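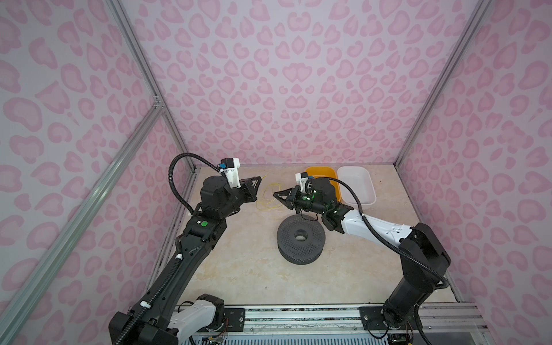 Grurkine Two-Arm Bench Kit: Review

Menaka Siddiqui
December 25, 2020

Rating: 3 out of 5

The kit ships as two arms, two wrist cameras and an extrusion frame. Assembly follows a 294-step manual. Both arms bolt to black plates on the front rail, and the parallel grippers meet over the middle of the table.

We ran 355 cable pickups with thin yellow cable. The triangular fingers close evenly, but loose coils slip at low grip force. A perforated spool was easier to hold by the rim.

Cable conduit is the weak point. It loops well clear of the wrist and limits rotation near the side walls. Budget time for rerouting.

Price as tested: $1,756. Panton sells spare fingers separately.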